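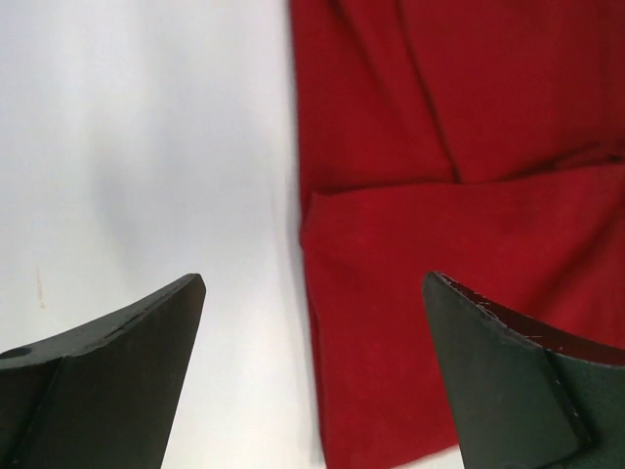 4.2 Control points for trench photographs
Fix one control point at each corner of the trench before taking any pictures in Stovard. Set the marker beside the nail and read its height twice. Colour matters: a saturated red lying against plain white separates cleanly in the preview, and Stovard's marker search relies on that kind of contrast.
1. Open the trench record and choose Add points.
2. Enter the grid values for each nail.
3. Press Match.

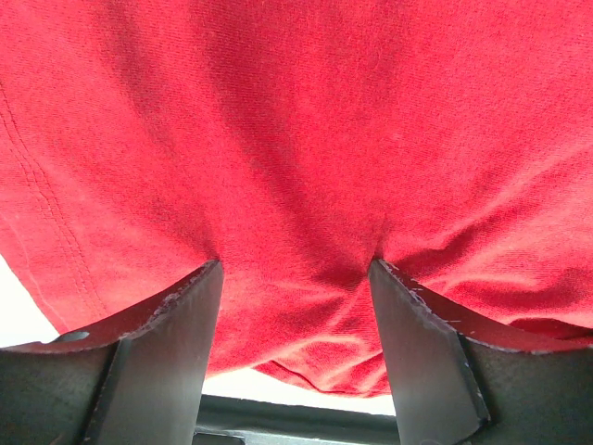
Marit Aasen adds that at Trandville the match failed on 9 of 14 photographs until the nails were re-levelled — check them every Saturday.
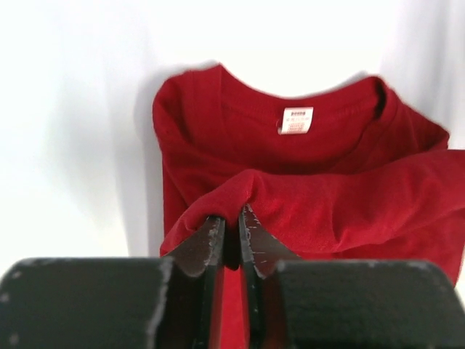

Caution: do not join photographs if any point shows an error above 2 cm. Soft finds such as textiles need their own close-up, as folds hide detail; a crumpled T-shirt will show its collar and neck label while other parts stay tucked away.
4. Save the mosaic at 100 per cent scale.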